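Home | Reviews | Kitchen | Floors | Robots | Forum

Skiltico Chore Trainer review: can a robot clear the counter yet?

14 comments | Share

I've wanted a machine to tidy my kitchen since I was old enough to be told to do it myself, so when Skiltico opened its Chore Trainer to home users in June I signed up the same morning. It's software. You get a set of simulated rooms, a simulated arm and a list of household jobs, and you try to get the arm to do them. If you happen to own a supported arm (I don't, but a friend does, and we'll get to that) you can send what it learned across and see how it copes with a real sink.

I've spent most of my evenings on it for a month now and I'm having a wonderful time. Whether it gets us any closer to a robot that clears up after supper is a harder question, and the one most of you wrote in to ask.

Setup is painless. You pick a room, you pick a chore, and you either steer the arm yourself with a game controller or let the built-in model have a go. The kitchens are my favorite. There are groceries on the counter, appliances on the wall, tile and grout everywhere, and the colors change from one kitchen to the next, so the model can't just memorize one room. The view I use most is the one from the gripper, looking out past the fingers. It makes you a bit seasick for the first evening, and then it clicks and you wonder how you ever judged a distance from the ceiling view.
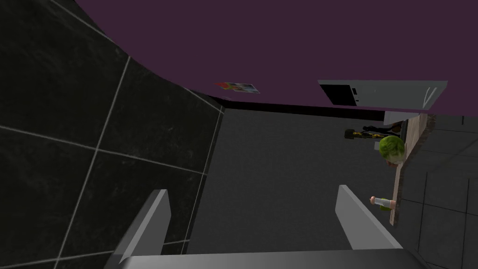

Review by Berenice Meléndez
Filed under: Robots, Kitchen

A tilted view like that takes some reading. The green head of cabbage (or lettuce, I go back and forth) is easy enough to find up by the counter, but the small bottle lying on its side nearer the right finger is the sort of thing I'd miss if I were rushing, and the yellow and black item by the cabbage I still can't name with any confidence. The model has the same trouble. Give it a big round vegetable and it goes straight in, fingers wide, and closes like it's done this all its life. Give it a bottle on its side and it dithers.

I ran the "put away one item" chore 80 times over a long weekend, with the model doing all the work. Round things went beautifully. Bottles standing up were fine. Bottles lying down were where most of my failures came from, usually a nudge from one fingertip and then a slow roll toward the edge while I shouted at the laptop. To its credit, the model now backs off and tries again from a different side, and when that works it's a real thrill! I called my sister in to watch a replay.

Doors and drawers are further behind. It'll pull a drawer open most times if the handle is a plain bar. Microwave doors, not so much. It gets the angle wrong and hangs on too long, then the arm ends up folded in a way that looks painful.

Now for the real arm. Arlindo Teixeira has a Steltura bolted to a bench in the back of his repair shop, and one Monday he let me load up what my model had learned. We gave it sockets and tins of screws to sort into trays, the dullest job he has. It was slow - you could sweep the floor in the time it took to fill one tray - but it got through the tins without dropping any. The loose sockets were another matter, and we gave up on those after 10 minutes. Arlindo says he'd let it sort tins overnight and wouldn't let it anywhere near a customer's parts, and I think he's got it about right.

What I'd change: the chore list needs more mess. Real counters have crumbs, wet patches and a stack of mail, and wiping down isn't offered at all. Saving a run takes 3 separate menus. And the manual assumes you know what a wrist joint is.

Buy it if you like to tinker, or if you teach, or if you've got an arm gathering dust. If you want the dishes put away by Christmas, hang on to your teenager for now. I'm keeping my subscription, and next month I'm trying the laundry rooms.

Rating: 4 out of 5

Share this review | 14 comments | Next: robot mops on old floors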